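Getting candle wax out of a cotton tablecloth

Posted by Sandra Treloar
Tuesday, 9:19 pm

Spilled a whole taper on my good tablecloth over the weekend. Red wax, of course. Picked off what I could with my thumbnail but theres a waxy patch the size of a saucer and a pink ring under it. Cloth is cotton, from Osandale, bought in April and not cheap. Haven't washed it yet. Iron? Freezer? Mom says boiling water but she also shrank every sweater I owned. Need it for dinner with 10 people.

3 replies

Gemechu Asfaw
Freezer first, leave it an hour or so, then scrape with the back of a butter knife. Gets the thick stuff. Then brown paper bag under and over, warm iron, no steam. Keep moving to a clean bit of paper or you just iron the wax back in. Took me most of a bag last time, big spill though. Stop when the paper comes up clean.

The pink is dye, not wax. Iron won't touch it. Dab rubbing alcohol from the back with a white rag, test the hem first. Then wash as warm as the tag says and hang it. DON'T put it in the dryer till the ring is gone, heat sets it. Learned that on a set of napkins.

Amanuel Kahsay
just buy a new one lol. or put the fruit bowl on it

Mekdes Ejigu
What Gemechu said, mostly. I'd skip the printed side of the grocery bag, ink came off on mine. Plain paper towels work too, just slower. For the ring I used Zarkeo stain bar, wet it, rubbed it in, left overnight, washed. Needed two rounds. Faint shadow left but you'd have to know where to look.

Boiling water works on plain white cotton. Wouldn't risk it on anything with color in it, and definately not down the sink, wax hardens in the pipe and then you have a plumber.
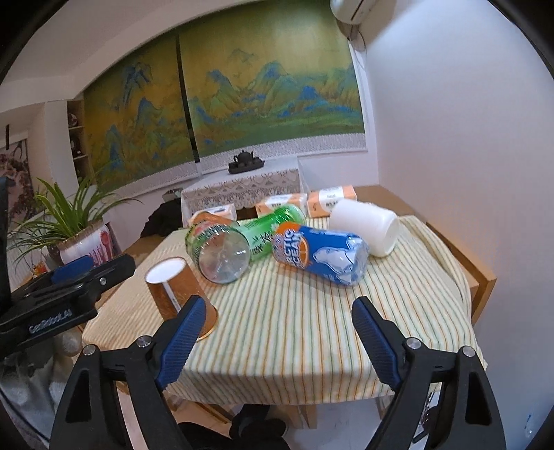

Can I use a hair dryer if I don't own an iron?
A hair dryer on high will do it, slower than an iron. Hold it a few inches off, blot the wax with paper towel as it softens, and switch to a fresh piece often.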